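Notebook, wet bench, March
Equipment list for the washing-up work, second pass

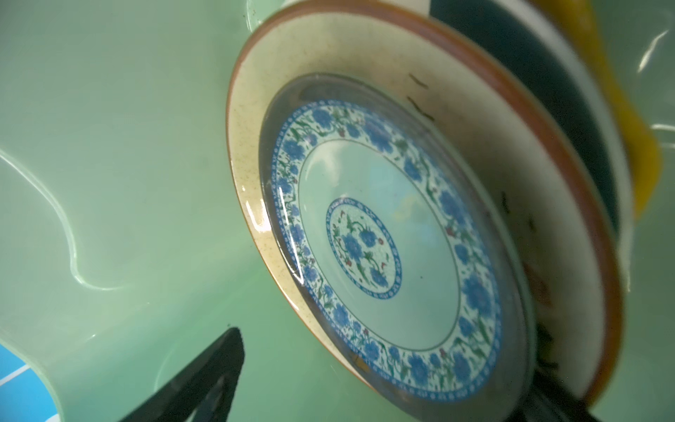
Went through the spending list again before it goes up to Lulside. The first version was written when we were only doing dry pick and place, and it shows. Nearly everything on it needs another look now that the fingers go under water.

Fingers. The printed black ones are fine for this month. I want to buy 20 spare tips in one order, as the set-up charge at Hinirer is the same for two as for 20. Ask for the same taper. A thinner tip would get under a plate rim more easily but I don't want to change the shape halfway through the Puvenero runs.

Sealing. Quote from Weerakoon for the sleeve and wrist gasket kit is 1224, delivery extra. Their cheaper kit only covers splashes. We need the one that can sit in a full basin. Still waiting to hear whether the gasket can be swapped here or has to go back to them. If it has to go back, budget for two kits, or we lose the arm each time.

Wrist camera. Keep the one we have. Water glare is bad at some angles and I had put down a second camera to get round it. Taken off the list for now. Try moving the lamp first, and try a polarising filter, which comes out of petty cash.

Second arm. Hinirer want 1830 a month on hire, minimum three months. Too much for what we'd use it for this quarter. Moved to the autumn list.

Crockery. Needs its own line, it has been coming out of consumables and nobody can tell what we've spent. Stacked plates of different sizes are the hard case, a small one sitting inside a big one, so buy for that. 12 large with a wide rim, 12 small, mixed glazes and patterns, secondhand is fine. Plain white sets are no use on their own. Patterned borders and speckled glazes are what upset the edge finder, and dirt marks on a speckled rim are worse still.

Basins. Pale green is all right. Would like one darker one as well to compare. Cheap, just get it.

Not on the list yet: a drain and a proper tap near the bench. Carrying basins to the sink is slow. Need to find out if this counts as building work or equipment, as it changes which form.

To do
- chase Weerakoon about the gasket
- ask Hinirer if tips can be in softer material at the same price
- move crockery to its own line
- lamp test before anyone orders a camera
- send list to Lulside by the end of the month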